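4.2 Open-day demonstration

The second deployment took place during the September open day at the Ruvthorpe site. Visitors entered in groups and watched the arm handle tableware on a white table set against a gray wall. The task was a single pick of a translucent cup, started by voice command from a visitor. Each session lasted 60 minutes, and the controller was the Jova policy described in Section 3, with no retraining for the new room. Rohani Mangundap ran the sessions and logged every command.
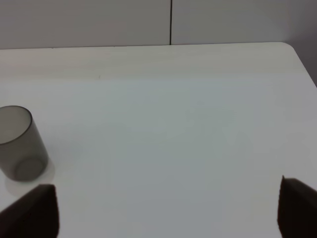
Figure 3a. Wrist view with the gripper open and the cup to the left of the fingers.

Visitors gave 46 valid commands. Tinted, see-through objects are hard for the depth module, so the policy used color input alone at this stage — the depth channel was recorded but masked. The cup outline is clearest at the rim and along the right side wall, where the material looks darkest against the table.
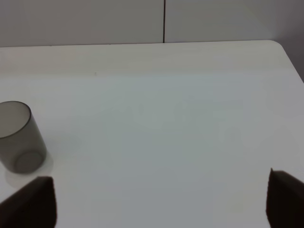

Figure 3b. Second wrist view from the same setup. The space between the fingers is clear.

Commands that named no object were rejected and are excluded from the counts in Table 2. Questions raised by visitors were noted separately by Eliseo Barajas and are treated in Section 5.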